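4 Showing the car how you drive

Sections 1 to 3 got the hardware fitted and talking. Now comes the part most people have been waiting for - you drive, Tornura watches, and bit by bit it picks up how you like to hold a lane and keep your distance. Everything it knows about motorway driving it learns from people like you at the wheel, so it is well worth doing this part with care.

You will be teaching in two ways. In hand teaching you sit in the driver's seat and drive as normal. In remote teaching a second person steers from the Karnby desk, on the closed track only. Start with hand teaching. Remote teaching is in 4.4.

4.1 Before you set off

1. Switch on the ignition and wait for the Tornura box to show a steady green light.
2. Open the Teach page on the tablet and choose Motorway.
3. Pick your name from the driver list. If it isn't there, tap New driver and add it. Lessons saved under the wrong name can be moved later, but it is slow work.
4. Check the free space. A teaching drive will not start with less than 10 GB left.
5. Turn the steering wheel a little to the left and then to the right. The wheel bar on the tablet should follow your hands without a lag.
6. Press and release the brake. The brake bar should rise and drop back to zero.

CAUTION: Hand the tablet to your passenger before you pull away. The driver must not touch it while the car is moving.

Note: If the wheel bar sits off centre with the wheel straight, go back to 3.5 and set the zero again. A small error here gets learned along with everything else, and you will wonder later why the car hugs one side.

4.2 Recording a lane-keeping lesson

Choose a dry day and a stretch of motorway you know. Gentle traffic is ideal: a few cars well ahead give the system something to follow, and you have room to drive smoothly.

1. Join the motorway and settle into your lane.
2. When you are happy with your speed and position, press the teach button on the wheel once. You will hear one short tone.
3. Drive as you would with a nervous friend on the back seat. Keep to the middle of the lane and let the gap to the car in front stay steady.
4. Keep going for 7 minutes or more. Shorter lessons are saved, but they are not used for training.
5. Press the button again to stop. Two short tones mean the lesson is stored.
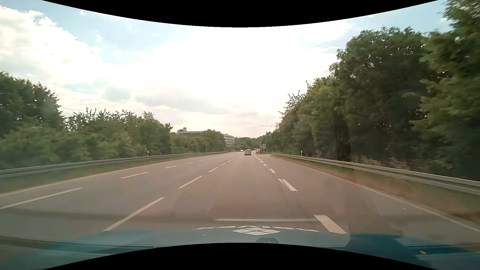

Fig. 4-1. Forward view on the motorway, with a silver-grey car ahead in the lane and broken white lines on both sides of it.

Look at the forward view when you go through a lesson afterwards. The lane lines should be easy to pick out from the bonnet into the distance. Some reflection from the windscreen is normal and does no harm, and a bright patch of sky is fine too as long as the road keeps its detail. If the lines fade into glare for long spells, leave the lesson out and try at another time of day. Early morning in May gave us lovely results at Gendemier!

Note: Lane changes are welcome, but mark them. Indicate in good time, make the move, and cancel the indicator once you are settled. Tornura uses the indicator to tell a planned move from a drift. A lane change without it will be read as poor lane keeping, and the lesson will be marked down.

CAUTION: You are in charge of the car at all times during hand teaching. The system only watches and never steers. If anything on the road needs your full attention, forget the lesson and drive. You can throw it away later with one tap.

4.3 Checking and keeping your lessons

Park up, connect to the workshop network and open Lessons. Each drive appears as a strip, with steering along the top and pedals underneath.

1. Play the lesson through at double speed.
2. Trim the start and end so that only settled driving is left.
3. Cut out any stretch where you were distracted, braked late or wandered.
4. Tap Keep.

Be picky. Hamidreza Rashti trained our first motorway driver on 370 kept lessons, and it was noticeably calmer than the earlier one built from 1,000 that had never been trimmed. It is a real pleasure to sit behind a wheel that moves the way you would have moved it.

If a strip shows flat steering all the way along, the wheel sensor has dropped out. Check the plug under the column (see 2.6) and record again.

4.4 Remote teaching

Remote teaching is for the things you would never want to practise on a public road, such as drifting out of lane and coming back. You need a driver in the car, a second person at the desk, and the track to yourselves.

WARNING: Never switch on remote steering on a public road.

1. Both people put on headsets and check that they can hear each other.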